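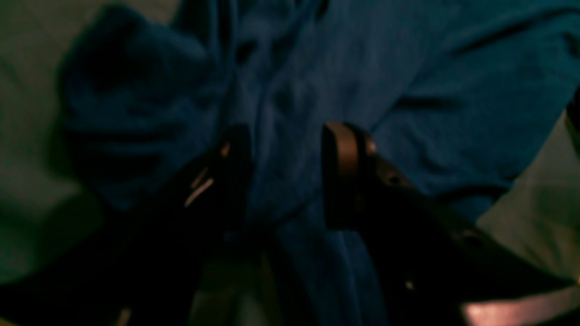
Fig. 4-1. Blue fabric in loose folds.

4. First wash and care settings

Read this section before you run the Carnik washer with clothes in it. The drum must be rinsed once while empty (see 3.6).

4.1 Setting the water hardness

The washer uses the hardness value to work out how much detergent to draw from the tank. It leaves the factory set to level 2.

1. Turn the dial to Off.
2. Press and hold Options until the display shows H.
3. Turn the dial to the level given by your water supplier.
4. Press Start to save.

Note: The value stays in memory after a power cut. You only need to change it if you move or have a softener fitted.

4.2 Filling the detergent tank

1. Pull the drawer out until it stops.
2. Lift the gray flap marked with a drop.
3. Pour in liquid detergent up to the Max line.
4. Close the flap and push the drawer in until it clicks.

CAUTION: Do not put powder, bleach or vinegar in the tank. Powder sets hard in the pump line and the pump then has to be replaced.

For hand dosing, set Auto Dose to Off and use the left compartment.

4.3 Dark and colored items

New dark clothes can lose dye for the first few washes. Wash them apart from light items.

1. Close zippers and empty all pockets.
2. Turn shirts inside out and unroll the sleeves.
3. Select Darks. The default temperature is 40 °C.
4. Select a lower spin if the care label asks for it.
5. Press Start.

When the cycle ends, take the items out right away. Lay long-sleeved shirts flat and smooth the body by hand before folding or hanging them.

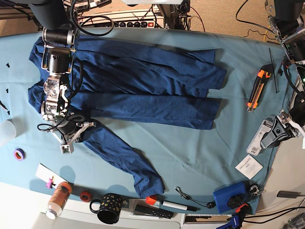
4.4 Saving a program

You can store one set of options under the Favorite key.

1. Select a program, temperature and spin speed.
2. Hold Favorite until you hear two beeps.

To replace it, repeat the steps with new options. The old set is erased.

4.5 Messages during the first wash

E 200: No water is coming in. Open the tap and check the hose for kinks.

E 917: The door is not locked. Push it firmly near the handle and press Start again.

Tank light flashing: Detergent is low. The current wash will finish as normal.

If a message comes back after you have followed the steps, turn the washer off at the wall, wait one minute and try again. If it still shows, write down the code and go to section 9, Service.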